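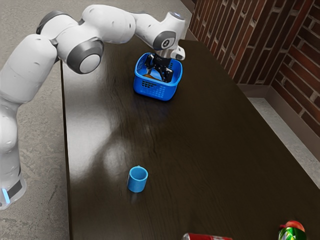

Zdislava Michalík wondered, after reading the last version of this section, whether a person could trust a basket task score at all if the objects were put down in a different spot every time, and would we please say plainly how the starting positions get picked before asking anyone to run the thing overnight. It was a very fair thing to ask, and the section has been rearranged so that the answer comes first.

Search the guide Go Clear

Flarnley User Guide
Section 4: Setting Up and Scoring the Basket Task
By the Flarnley documentation team
Updated November

4.1 How starting positions are picked

Every run in Flarnley begins from a layout, and every layout comes from a layout file that is written once and then left alone. When you make the file, the program draws a spot on the table for each object, checks that no two objects overlap and that the arm can reach whatever it is going to be asked for, and saves the result under a number. After that, layout 12 is layout 12 for you, for your neighbor down the hall and for anyone who downloads your results next year. The positions do vary from one layout to the next, and they should, but two policies being compared always face the very same list.

The list that ships with this version has 265 layouts. Of those, 48 are set aside for scoring and should never be used in training. The remaining layouts are yours to practice on, tune on and generally make a mess of.

Caution: If you rebuild the layout file, even with the same settings, please treat your older scores as belonging to a different test. We have had more than one puzzled letter from people whose numbers jumped after a rebuild, and it took us all a good while to find the cause.

4.2 Before you start

You will want the following in place. Most of it will already be there if you worked through Section 3, so feel free to skim.

– The simulator installed and opening without errors.
– The Ollance arm package loaded, with its two-finger gripper attached.
– The Lulwood tabletop pack, which holds the table, the basket and the small household objects.
– A trained policy saved in a folder you can find again. If you don't have one yet, the Sampaio starter policy is fine for learning your way around, though it is not a strong one and you shouldn't be discouraged by it.

Note: The floor, the brick wall and the shine on the tabletop are all part of the Lulwood pack. People sometimes switch the wall off to gain a little speed. You may do this while you are debugging, but leave it on for scoring, as a policy that works from camera images can behave quite differently without it.

4.3 Setting up the task

1. Open the Tasks panel and choose Basket. The table and the arm should load by themselves, and on an older computer this can take long enough for you to wonder if something is wrong. Give it a minute.

2. Choose your layout file. Pick the practice list for now. The scoring list is in the same folder, and the names are rather alike (we know, and we are sorry), so read the whole name before you click.

3. Choose the target object. This is the object that has to end up in the basket. Everything else on the table becomes a bystander, like the light-blue cup or the red soda can, and the policy is expected to leave the bystanders in peace.

4. Set the number of tries per layout. We use 4, and we'd gently suggest you do the same if you plan to compare your numbers with ours. A single try per layout is fine for a quick look, but luck has a lot to say in a single try.

5. Set the time limit. The clock runs in simulated time, so a slow computer won't cost your policy anything.

6. Press Preview and step through a handful of layouts by hand. You are looking for anything odd – an object hanging over the table edge, say, or one that starts out inside the basket. The checks in 4.1 catch nearly all of these, but a custom object with a poorly made collision shape can slip past them.

7. Save the setup under a new name. The program will offer to overwrite the old one, and its default answer is Yes, so do slow down at this step.

4.4 Running a practice round

1. Load your policy from the Policy menu.

2. Press Run One. The arm will go to its home pose, the objects will settle for a moment, and then the policy takes over.

3. Watch the whole run the first few times, even if it is dull. You will learn things from watching that the score sheet can't tell you. A policy that hovers above the basket for ages before opening its fingers, for example, may still pass every time, and you would never suspect it from the numbers.

4. When you are happy with single runs, press Run List and let it go through the practice layouts. You can close the viewer window while this is going on, and the runs will finish sooner if you do.

Note: If the arm jerks at the start of each run, check the control rate. It should match the rate your policy was trained at. A mismatch will rarely stop the program, it will just make a good policy look clumsy.

Caution: Don't change the gripper force between practice and scoring. A higher force can hide a poor grasp, and results made that way won't hold up when somebody else tries them.

4.5 What counts as success

A try passes when the target object is resting on the floor of the basket, the fingers have let go of it, and the object has stopped moving. All of this has to be true at the same moment, before the clock runs out. An object that is down in the basket but still held in the gripper is not yet a pass, however close it may look on the screen.

Bystanders are handled separately. If one gets knocked over or pushed off the table, the try can still pass, but it is marked with a "disturbed" flag. We went back and forth over this for a long time. In the end we kept the two apart so that readers can decide for themselves how much a toppled cup matters to them, and we ask that you report both numbers side by side.

If the basket itself is moved, the check moves along with it. Tipping the basket over is a fail, no matter where the target ends up.

4.6 The scoring round

1. Switch to the scoring list. Read the name twice.

2. Check that tries per layout is still set to 4.

3. Turn on Save Recordings. They take up a fair amount of disk space, but when a reader writes to you with a question about one particular try, you will be very glad to have them.

4. Press Run List, and leave the settings alone until it has finished. On our own office machine the full round takes roughly an evening.

5. Open the results folder. You will find a table with one row per try, a short summary, and a copy of the setup file. Keep these together.

Note: If the power goes out partway through, choose Resume. Finished tries are kept, and the one that was interrupted starts over from its layout.

4.7 Reporting your result

Please give the overall pass rate, the share of tries flagged as disturbed, and the pass rate for each target object if you tested more than one. The summary file writes all of these out for you. We would also ask you to include the layout file and the version of the Lulwood pack, even if it feels fussy.

It is kind to your readers to mention how many training runs you tried before the one you report. If you trained several times and kept the best, say so, and give the spread as well as the top score.

Finally, a score here is a score in simulation. Friction, lighting and the give of a real plastic basket are all simplified, and we don't recommend quoting a Flarnley number as a promise of what a physical arm will do. Section 5 covers how to vary friction and lighting on purpose, and how to set up a second scoring list for that.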